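Cutting long demos into steps (quick guide)

Notes on how we segment teleop recordings before training. Written fast, will tidy later. Assumes you already have synced episodes on disk and Brando installed. If you don't, do that first, the install page is fine now.

What this gets you: a long recording goes in, short clips come out, each with a start, an end and one line of plain English. Kurkelberg (our policy trainer) then learns from clips with the line as its instruction. Same data as before, no new recording.

Short version of the result – on the Flamier set the whole-episode policy got lost in the middle of long tasks. It would go back and regrasp something it had already put away. Trained on clips, it mostly stops doing that. More on what I don't trust about this further down.

Before you start

Check the clocks. Every camera stream and the joint log need to share a time base. Open one episode in Brando, scrub to any moment the gripper closes, compare the wrist view against the gripper width trace. If they disagree by eye, stop and fix it. Everything after this depends on it.

Check all the streams are there. Missing wrist stream = bin the episode. We began with 113 episodes and ended with 100 after this step. Most of the losses were a dead stream, a few were operators stopping halfway.

Copy the set somewhere you can wreck it. Brando writes in place. Yes I know.

Step 1 – automatic cuts

Run the proposer. It looks at gripper width and arm speed only, no images. A cut goes wherever a gripper opens or closes and that arm is slow at the time. Run it per arm, then merge.

Settings that worked for us: leave the speed threshold at default, turn merging ON, set the minimum clip length so that you aren't getting clips of nothing but a finger twitch. You will get too many cuts. Good. Deleting is quicker than adding.

Two arms moving at once is where it goes wrong. If the left is placing while the right is already reaching, the proposer puts two cuts close together and neither is right. Keep the one that belongs to the arm touching an object. Delete the other.

Step 2 – fix the cuts by hand

Go through in the wrist view first. Then check against the fixed view. Order matters more than I expected – from the fixed camera it's hard to tell if a small piece is in the fingers or merely next to them, and people were putting the grasp cut early. The other way round, a wrist view tells you very little about where the other arm is.

Rules we settled on:

A grasp ends when the object leaves the surface. Fingers closing is too soon.

A place ends when the fingers are clear of the object. If the operator nudges it afterwards, the nudge belongs to the place.

Failed grasps stay in, as their own clip, tagged retry. Don't glue them to the next attempt.

Waiting is a clip too. Tag it idle and leave the text blank. Kurkelberg drops these unless you tell it otherwise.

If you end up with more than eight clips in one episode, you're cutting too finely. Up to eight was what we saw on the longest tasks, many had far fewer.

Step 3 – write the lines

One line per clip. Verb, object, destination. "Put the green block in the box." "Open the drawer." No adverbs, no "carefully". Say which arm only if the task would make no sense otherwise.

Write what is being done, from the clip, with the task sheet closed. This is the bit people skip. If the sheet says to put a block in the box and the operator put it on the lid, the line says lid. The policy only ever sees the clip, so a line copied off the sheet teaches it the wrong thing.

Name objects the way someone walking in would. Toy food was a headache: one annotator wrote "roll", the other wrote "sushi block", and the trainer treats those as seperate things. Pick a word list per set, pin it at the top of the Brando project, stick to it. Colour first, then shape or type.

Views side by side when you do this, fixed one first here and then wrist cameras:

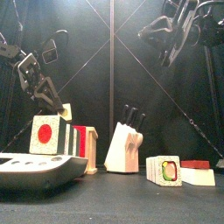
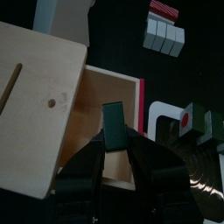
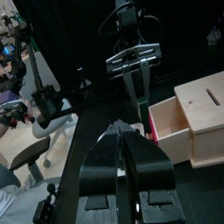 Elspeth Baird: We did the same thing on our kitchen set and got most of the gain from the retry tags, very little from the text. When we swapped the lines for plain clip numbers the policy was nearly as good on tasks it had seen. Did you try that? I'd want to know before I paid anyone to write a few thousand sentences.

Fair. Tried it after she sent that. Clip numbers do hold up on seen tasks, she's right. They fall over as soon as you ask for the steps in a different order, as the number for "open drawer" in one task means nothing in another. So if you only ever run fixed tasks, save yourself the typing. If you want to chain steps, write the lines. Retry tags worth doing either way.

Step 4 – second pass

Get 2 people on a shared slice of the set. They label it blind, then run the compare view. Look at two things: do the cuts land in the same place, and are the lines the same after you strip the small words.

Cuts – ours agreed well on grasps and badly on places. Almost all of the disagreement was that nudge business above, which is how the rule came about. Redo the slice after you've changed a rule, otherwise you don't know if it helped.

Lines – disagreements are nearly always the word list. Add the word, move on.

Don't average the cuts. Tempting, wrong. Pick one person's and fix it.

Step 5 – export with Imrie

Imrie takes the Brando project and writes out clips in the layout Kurkelberg wants. Flags you'll need:

keep-retry on
keep-idle off
pad short (adds a little of the neighbouring clip on each end)
split by episode

That last one. Please. Split by EPISODE and never by clip. First time round I split by clip, so bits of the same recording ended up in train and in test, and the numbers looked fantastic for a whole Saturday. They were rubbish.

Padding: without it the policy stalls at the joins. It reaches the end of one instruction, hovers, and doesn't pick up the next. Short padding fixed most of that. Long padding and it starts the next step before it's been asked to.

Step 6 – train and check

Train one policy on whole episodes and one on clips, same steps, same seed, same everything. If you change the learning rate for one, change it for the other. Run both on the held-out tasks with a person reading out the next line when the last step looks done. That person should not know which policy is loaded. We got sloppy on this early on and had to repeat it.

Score per step, then per task. Per task alone hides too much – a policy that gets everything right bar the last placement scores the same as one which never moves.

What I don't trust yet

The person reading the lines. They help. A good reader waits for an arm to settle, a bad one rushes it, and that changes the score for the clip policy only, as the whole-episode one isn't listening. Comparison is a bit unfair in that direction. We're trying a small step-done classifier on the wrist stream instead, too early to say anything.

Drawers and lids. The proposer uses gripper width, and some operators push a drawer with closed fingers, so there's no width change and no cut. All of those have to be found by hand. I've missed some, I'm sure.

One set, one table layout style. Flamier is mostly toys, boxes, things you can pick up in one go. Cloth will need different cut rules. Haven't tried.

Common problems

Brando shows the wrist stream black: wrong codec, re-encode, reload.

Clips come out in the wrong order: you merged the arms before cutting. Undo, run the proposer per arm, then merge.

Imrie complains about an empty line: some clip has no text and no idle tag. It prints the episode name, go and look.

Policy ignores the instruction completely: check the lines aren't all the same. Happened to me, a paste gone wrong, every clip said "open the drawer". Loss curve looked lovely.

Policy keeps retrying things that worked: retry clips are probably in with no tag, so it's learnt that missing once is part of the job. Re-export with the tag column on.

Word list template and the compare script are in the Imrie folder under extras. If you add a rule, put it in the rules file with the month and your initals so the rest of us can find it.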